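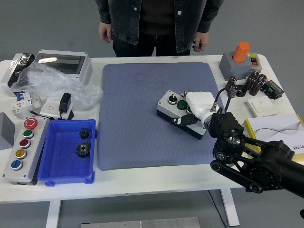
Roos Coppens wrote in the margin of last year's notes that a machine able to sort a parts bench should be able to tidy a kitchen drawer, and asked why we still mark such claims down. We'll start there.

Week 2 -- Chores, claims and evidence

Closing fingers on a control box is one job. Knowing which box is wanted, where it goes and what to do if a bag is lying over the next one is several more. Sales material tends to show the first and let you assume the rest.

Questions to put to any claim:

Who set the bench up, and who put it back between tries?
How many tries were made, and how many were shown?
Was a person within reach? What did they touch?
Were the parts new to the machine?

Suppose a Tustomar report lists 20 tries at putting gears in a bin, with 12 finished without help. Fine for a lab. On a shop floor it means someone stands there all shift, and you are paying them too. The Zimomley laundry trial has the same trouble -- good folding, but the towels came already flat.

My own view is "not yet" for most chores. You may argue the other side if you bring numbers.

Reading for next time: the Andance handout, pages 2 to 12. Skip the box on costs, it's out of date.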